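Rerus Phone Cases: Frequently Asked Questions

Last updated: 21 Jun 2020

14 shares | 3 comments

Which phones does the Rerus case fit?
The case is molded for the Plisby 2 only. The camera opening on the older Plisby sits lower, and the case will cover part of the lens. A version for the older phone is planned for August.

Does the case affect signal strength?
The shell is plastic and has no metal parts. Some magnetic car mounts use a steel plate, which can weaken reception if it is stuck over the top edge of the phone. Place the plate on the lower half.

Can I charge wirelessly with the case on?
Yes, on pads that follow the Qi standard. Remove any steel plate first. If charging stops and starts, center the phone on the pad and try again.

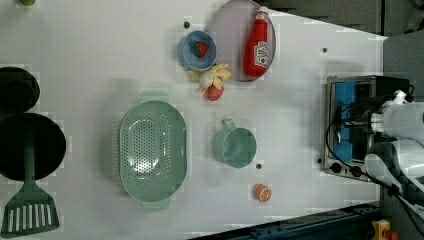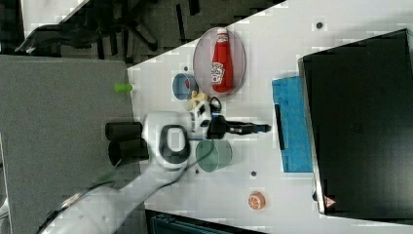
Why does the volume button feel stiff?
The button covers are part of the shell and loosen with use. If a button is held down when the case is fitted, take the case off and refit it, starting at the camera corner. Do not trim the covers. Trimmed cases cannot be returned.

How do I clean it?
Use a damp cloth and mild soap. Alcohol wipes dull the matte finish. Let the case dry fully before putting the phone back in.

What is the difference between the Rerus and the Ortner?
The Ortner has a raised lip on all four edges and weighs 35 grams. The Rerus has a lip on the screen side only and is thinner. Both use the same button covers.

Where is the part number?
It is printed inside the shell, below the camera opening. Cases ending in 482 have the wider charging port cutout. Earlier cases may not accept plugs with a thick collar.

How do I make a warranty claim?
Write to Issa Haddadin at the Brandberg service desk with the part number and proof of purchase. The warranty runs for two years and covers cracks at the corners and torn button covers. It does not cover fading or scratches.

Related
Plisby 2: changing the SIM card
Screen protectors and case clearance, by Kazimír Danko
Ortner case fitting guide
Brandberg returns and exchanges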